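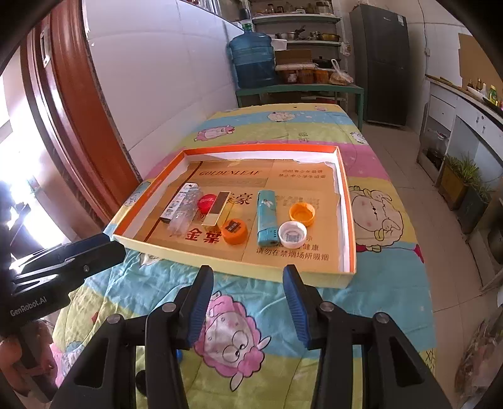
Attachment 1: box lid on the quilt, small stuff inside

Ticket 448: work history won't save on my application
Category: Career Changer Certificate, applicant profile
Status: Solved
Opened: Wednesday, April 26, 2023

Hi Previla support! I'm applying for the event planning certificate (fall group, the one that starts in October) and I'm stuck on the Work History page. I spent years running the front desk at the Drolberg dental office before my second kid came along, and that's the job I really want you all to see. Every time I add it and hit Save, I get a red bar that says "Please check your dates" and everything I typed is gone. The dates are right, I promise, I pulled them off my old tax forms.

What I've tried so far:
Logged out and back in. Same red bar.
My husband's laptop instead of mine. Same.
Took out the apostrophe in the job title, because a friend had trouble with that on another site. No change.
Put in a different job (my college summer at Flarnbridge, folding sweaters) and that one saved the first time!

So it's only the Drolberg job. My essay is done, both my references are in, and my profile has been sitting at 54 percent all week. It's making me a little crazy.

Update from me, same day, after lunch
Thanks for the quick reply. You asked for the exact dates and whether I'd checked "I currently work here." I hadn't, but I did leave a gap in the middle for maternity leave, and I'd put it in as two stretches with the same employer. The second one starts in the same month the first one ends (I went back part time for a couple of weeks before I was officially back, long story). Could that be it?

Update from me, evening
Okay, that was it! I deleted both halves, put the whole thing in as one job like you said, and wrote one line about the leave in the Notes box. Saved right away. Then it kicked me over to the Skills page, where I had 21 boxes to go through and a limit of 10, so I had to choose. Goodbye, "filing."

One more thing while I have you. The program list still shows my first choice as the Ağca evening section, and I'd like the Saturday one now that soccer has moved to weeknights. I can't find where to change it without starting over, and I am not starting over, ha.

Last update
Found it under Preferences, little pencil next to the section name. It shows Saturday now and the application went through. You can close this one. Thank you so much for being patient with me!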